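Grustby Reading Room and Drinks Counter
House Diary

Entry for February 21, 2018

The counter was opened at the usual hour and the urn filled. The delivery from Serrano had been left in the passage overnight and was brought in before the first readers arrived. It comprised paper cups in sleeves of 100, two boxes of sugar and the canned drinks ordered in place of the bottled lemonade, which was discontinued at the end of last month. The delivery note was checked and signed. One sleeve of cups was crushed at the corner and has been put aside for rinsing brushes.

The canned drinks are of several kinds. Members are reminded that the sugar-free sort and the ordinary sort are to be kept on separate shelves. There was some confusion over this during the morning, and a member who must avoid sugar asked, quite properly, to see the can before accepting it. The request was met at once. Staff on the counter should read the name at the shoulder of the can before serving, and should turn the label towards the member. 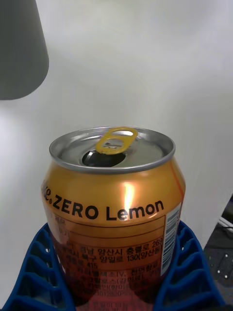
Page last changed: February 21, 2018, after closing

The lemon can has ZERO printed ahead of the flavour in heavy black letters, and the lines of small print beneath it are in Korean. A translation of the ingredients has been requested from Serrano and will be kept in the blue folder when it comes. Until then any question on contents is to be noted in the counter book with the member's telephone number, and no answer is to be given from memory.

It was agreed that the yellow tab should be left on the can after opening. Several had been pulled off and dropped into the sugar bowl in the course of last week, and one was found in the till.

The second matter of the day was the used cups. The sack behind the counter was full by noon, and on turning it out it was plain that cans and cups had been going in together. The Skideveo collection takes metal only, and a mixed sack is left at the kerb. The notice on the wall says as much, but it is printed in small type and hangs behind the coat stand. A larger notice is to be made. The old one may be used for the back of the door.

For the afternoon the white table was cleared of newspapers and wiped down, and the cups were tried there by colour. The grey and the yellow-green were preferred to the plain white, which show every mark. The two colours are easily told apart even by those without their glasses. A can will stand inside one of these cups, although its top remains in view and a member carrying it must take care on the step.

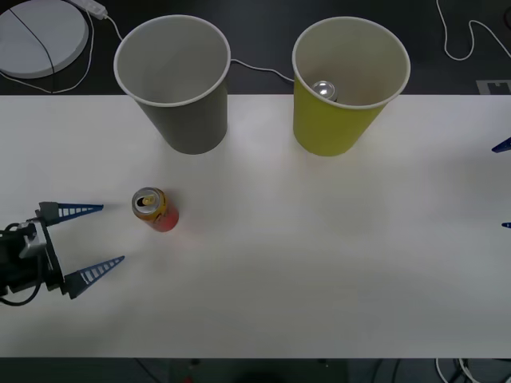

The question of whether to keep both colours was discussed at some length. The grey is the cheaper, and Jendora can supply it throughout the year. The yellow-green is supplied only to order, and the smallest order accepted is 4,000, for which there is no room in the cupboard unless the jigsaw puzzles are moved upstairs. It was decided to use what is in hand and to return to the subject in June.

The count of drinks served since the counter reopened was entered in the book and stands at 1,226. Tea remains well ahead of everything else. The orange squash has hardly been touched and is not to be reordered.

Other items. The tap at the small sink drips and has been reported again. The cloth on the round table was changed. Two umbrellas and a child's glove were handed in and are in the drawer under the window. The clock in the hall was found to be 3 minutes slow and was put right. The biscuits left from the lecture evening were put out at half past two and were gone by three.

The reading room was quiet until the middle of the afternoon, when rain brought in a larger number than expected and extra chairs were fetched from the store. These have been stacked again against the far wall. The heater was turned down at four and off at closing.

For tomorrow: the new notice, the sugar order, and a telephone call to Serrano regarding the crushed sleeve. The key to the drinks cupboard is on its hook.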